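## 4. Looking after the cloth and the balls

By now your Dridell table should be standing level in its new home, and I expect you are itching to play. Do have a read of this section first, though, and come back to it whenever the table has had a busy week. The green felt is the part that wears soonest, and a few minutes of kindness now and again will keep it running nicely for years.

You will need:

- the soft table brush from the accessory box
- 2 clean cotton cloths, one for the balls and one to keep dry
- a bowl of lukewarm water with a drop of washing-up liquid

**Clearing the table**

1. Take the balls off the playing surface a few at a time. Please lift them -- rolling them along in a great clattering bunch will only push chalk dust deeper into the felt.
2. Gather up the smaller bits and pieces that tend to collect on a table during an evening, and put them on a shelf or a chair.
3. Lift away any cloth lying on the felt and give it a good shake outdoors.
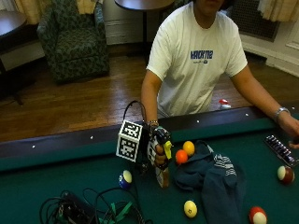 4. Starting at the head of the table, brush in straight strokes towards the foot, always in the same direction. Scrubbing in circles feels as though it ought to do more good, but it roughs up the nap.
5. Brush under the lip of the cushions last of all, working the dust out towards you.

> **Caution:** Never put drinks, wet cloths or the washing bowl on the felt, even for a moment. Water marks are very hard to shift, and the cloth may pull out of shape as it dries.

**Washing the balls**

1. Dampen one cotton cloth in the soapy water, wring it out well and wipe each ball in turn, stripes and solids alike.
2. Dry each one straight away with the second cloth. A ball put back damp will leave a little ring behind it.
3. Set them back on the table gently, and roll one slowly from end to end. If it drifts to one side, go back to the levelling instructions in section 2.

> **Note:** If you chose the Sino cloth with a printed design, use only the very lightest brushing over the print. Tables fitted with the plain Dalen cloth need no such care.
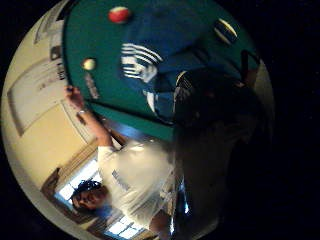

*Balls on the felt, with the printed design near the middle.*

Spare brushes and replacement cloths can be ordered from our Nirkesthorpe workshop. Please quote part number 1042 for the brush, and tell us which cloth you have.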